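Folding with the grippers: notes from the knitwear side
2/4/21

A few of you asked what I've been up to since I moved off the sorting line, so I said I'd write it up for the newsletter.
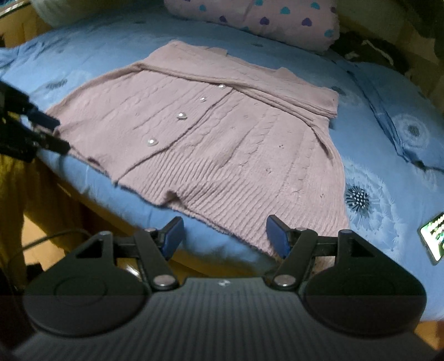
I'm on the folding group now, which means I spend my shift with a gripper in each hand, showing a machine how clothes get folded. Cardigans, mostly. I never knew I had so many opinions about cardigans! Cable knit is the worst of the lot (thick, stretchy, and it bunches up at the collar the minute you turn your back on it) and buttons down the front don't help. With my own hands I'd have one folded before I'd thought about it. With two blue pads on each gripper I have to decide where to pinch, and then do it slowly enough that the recording is any use to the team at Dristura.

For anyone who missed the meeting in October, the idea is that the arms going in at the Jirimetti building will learn from our folds. Rawiri Merrick runs our group and he set the target at 40 good folds a shift. My first shift I got 22, and I went home with a very sore thumb. I've caught up since, though I still slow right down when there's a ribbed hem to deal with - you grab too little and it slides out, you grab too much and the whole back comes along for the ride.

Now for the part people stop me about at lunch. Yes, the job is changing. The returns table used to be five of us folding flat out, and when the arms are running it'll be 2 people checking the work and pulling out anything that needs a human. The other three spots are moving to repairs and to this recording work, and Rawiri has put that in writing, which I asked him for and was glad to get. I don't love all of it. I miss the talking, for one thing. You can't really chat and record at the same time, and the returns table was where I heard all the news.

But my shoulders are better, and I like being asked how I do something after years of just being asked how fast. Last week we spent most of a morning arguing over whether you do the sleeves first or the buttons first. (Sleeves. I will not be taking questions.)

If you want to try the grippers, come find me at the Makori end after first break. Bring a sweater you don't mind getting stretched a bit, and roll your sleeves up before you start.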